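Solar on the roof, one year on

08/09/2018

We had the panels put on last July, so there is now a full year of readings to look at. The system is a small one, six panels on the back roof, fitted by Triteck from Orancombe. The inverter is a Ramano and lives in the loft.

Over the twelve months it made 1,833 kWh. The quote said a bit more than that, but the neighbour's ash tree shades the lower row from mid-afternoon and the surveyor did warn us.

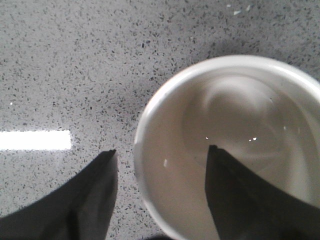 The kitchen worktop in grey.

The best day came early this summer and the worst was in December, when there was snow on the glass and the meter hardly moved. We used roughly 51 per cent of what we made and the rest went to the grid. I now run the washing machine late in the morning and the dishwasher straight after it – that made more difference than I expected.

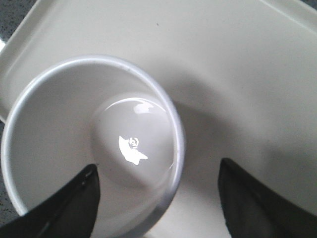
Do the panels need cleaning?
Rain has done the job so far, and I've only been up once, to clear leaves from the gutter.

The one fault was in March. The inverter showed a red light and stopped, and Triteck took five days to send someone. It was a loose connector and there was no charge. 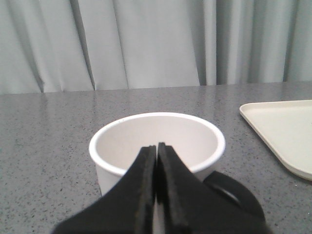
I did ask them about a battery while they were in the loft. The price is still too high for a roof this size, so I'm leaving it for now and will look again when the feed-in payments for the winter quarter are in.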